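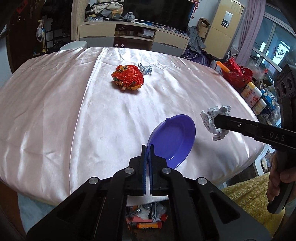
marlow_k wrote:
Wrappers first, then the plate. If you pick up the plate first you end up putting it down somewhere else in the bedroom and it stays there for a month. Ask me how I know.

tinroof88 wrote:
OK, wrappers first. My bigger question was the sheet. It's satin, pale pink, and every crumb slides into a fold. Do I shake it out or just wash it?

pfennel wrote:
Wash it. Cold, gentle, no dryer. I have a Haugen satin set that I dried on high once and it has never been the same. Shaking it only puts the crumbs on the floor, and you've already got a pile of wrappers down there by the bed.

marlow_k wrote:
Disagree. Shake it out the window, then wash. Otherwise the crumbs go in the machine.

oddsocks wrote:
Foil is what gets me. One little piece went through my wash and I was picking bits off towels for weeks. Check the folds with your hand before you strip the bed.

tinroof88 wrote:
Will do. Next problem is the clothes piled up over the TV. The wardrobe is full, so they have nowhere to go. I was looking at the Trernholm drawer unit, 36 inches wide. It's 104 dollars.

pfennel wrote:
Don't buy storage yet. Empty the cardboard boxes by the wardrobe first and see how much floor you get back. I bought a Bonik rack before I sorted anything and it just filled up with the same stuff.

oddsocks wrote:
I'd buy the drawers. People say sort first and then never sort. With drawers at least the clothes are off the TV cabinet.

marlow_k wrote:
The cabinet already has drawers. What's in them?

tinroof88 wrote:
Cables, mostly. And manuals.

marlow_k wrote:
There's your free drawer unit.

pfennel wrote:
Also put a trash can by the bed - a small one with a lid. Mine took up 11 inches of floor and I stopped finding candy wrappers under things.

tinroof88 wrote:
Fair. Sheet is coming off tonight, cables tomorrow. I'll hold off on the Trernholm until the boxes are done.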